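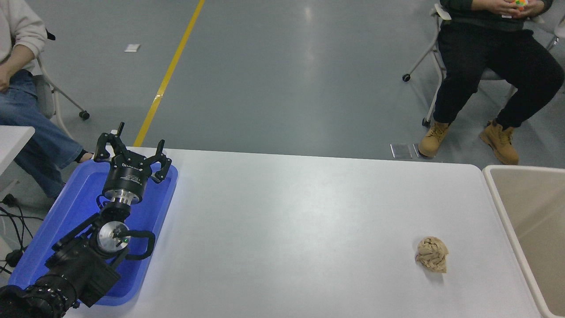 Buscar en la comunidad Buscar Todas las categorías

El planificador evita una bola de papel como si fuera de hormigón

Publicado en marzo por Iglesias

Tengo una tarea de recoger y tirar: bola de papel arrugado sobre mesa blanca, cubo beige al lado. Percepción con Hidora, planificación con Skernel. La nube de puntos segmenta la bola bastante bien, pero al pedir la trayectoria de agarre el planificador me devuelve "sin solución" 304 veces de 386. Las demás veces encuentra un camino tan creativo que prefiero no ejecutarlo. He subido el tiempo de planificación a 70 segundos, con lo que ahora fracasa más despacio. ¿Alguna idea? 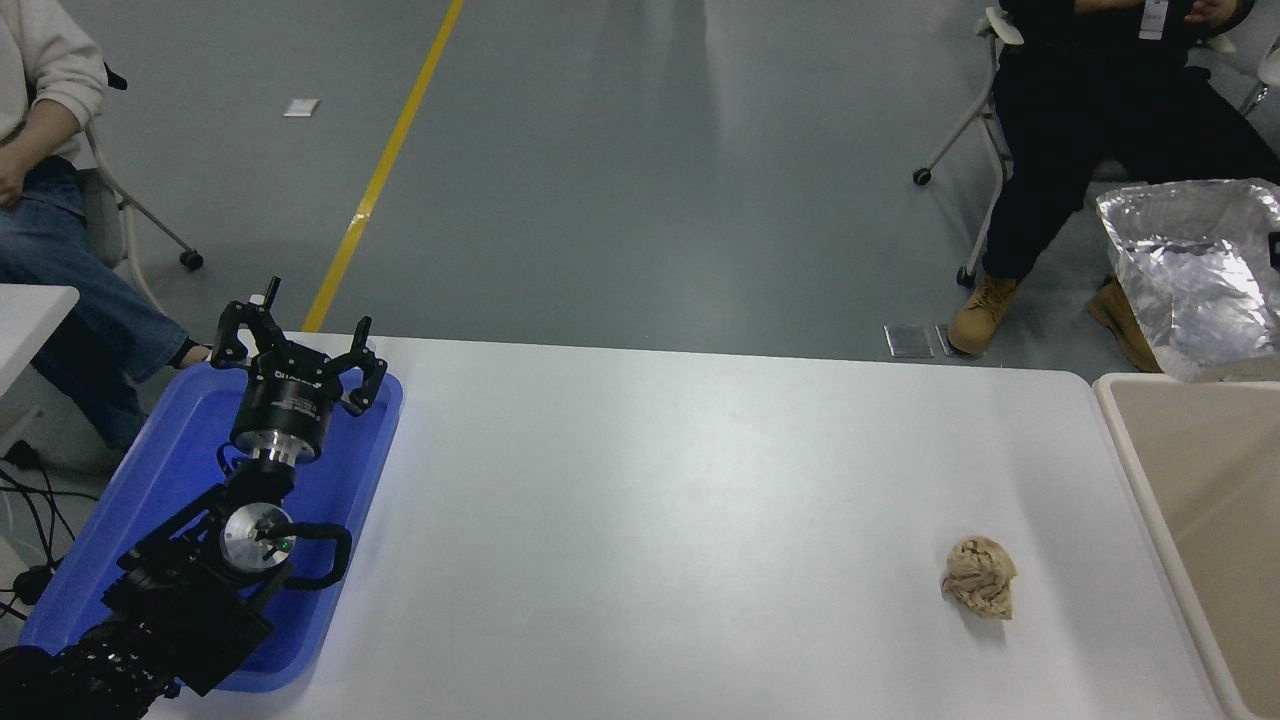
La pinza tiene tres dedos y el modelo de colisión es el que venía con el paquete. El brazo arranca sobre la bandeja azul, en el otro lado de la mesa. Si quito la bola del mapa de ocupación planifica a la primera, pero entonces tampoco sabe que está ahí.

Tươi Châu

Te falta permitir el contacto entre los dedos y el objeto. Segmentar la bola no basta: si sus puntos siguen en el mapa, para el planificador son un obstáculo y cualquier agarre es un choque.

Crea un objeto de colisión con la bola, borra sus vóxeles del mapa y autoriza el contacto solo con los tres dedos, solo en el tramo final. La aproximación hasta la pose previa se planifica con todo activado. Deja 2 cm de margen al borrar, que el papel arrugado tiene picos y siempre queda algún vóxel huérfano flotando - a mí uno de esos me costó una tarde entera.

Y vuelve a bajar el tiempo. Si no hay solución en cinco segundos, en 70 tampoco.

Hullow

A mí me pasaba algo parecido y reinstalé todo. Se arregló, o dejé de mirar, ya no me acuerdo. ¿Has probado con otro cubo?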